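Grernville Children's Museum
Learning Pages: Things on a Desk

How Does a Stapler Work?

A stapler joins sheets of paper with a small piece of bent wire called a staple. Staplers are found in schools, offices and libraries. Many are long and narrow, with metal parts inside that do the hard work.
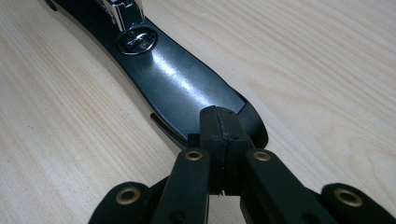
A black stapler on a wooden tabletop.

Before it is used, a staple has three straight sides, like a square with one side missing. Many staples are lightly glued together in a row called a strip. A full strip often holds up to 200 staples. Inside the stapler, a spring pushes the strip forward so that one staple is always waiting at the front.

When a person presses down, a thin metal blade pushes that first staple away from the strip. The two sharp legs of the staple go through the paper. Under the paper is a small metal plate with two curved dents – this plate is called the anvil. The legs slide along the dents and fold inward, and the pages are held together.

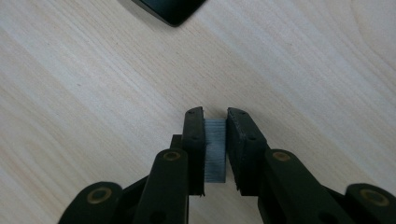

A stapler is also a kind of lever. A lever is a bar that turns around a fixed point. On most staplers that point is at the back, so a gentle push near the front is enough to move the blade through several sheets.

Words to Know
Anvil: the metal plate that bends the legs of a staple.
Lever: a bar that turns around a fixed point.
Spring: a coil of wire that pushes or pulls.

Staying Safe
Keep fingers away from the front of a stapler. Ask an adult to help if a staple is stuck.

Text by Nisreen Nassar. Reviewed Aug 23, 2021.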